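Lunch at Merrick, second visit

The set lunch at Merrick is now two courses for 20 pounds, served until half past two. Service runs from one open counter, with tables along the window side.

I had the leek and barley broth, then hake with white beans. The broth was under-salted and improved with the bread. The hake was cooked evenly, skin crisp, and the beans had kept their shape. Declan Pryor ordered the lamb shoulder, which came with too much gravy for a shallow plate. He finished it.

Both mains arrived around 2 minutes after the starters were cleared, quicker than in February, when Brodie Bright was running the kitchen alone. The wine list is short and mostly Italian. Tap water comes without asking.

Booking is by telephone only. The side door is the one without steps. I would order the hake again and ask for the gravy separately.

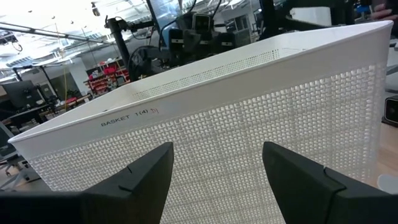
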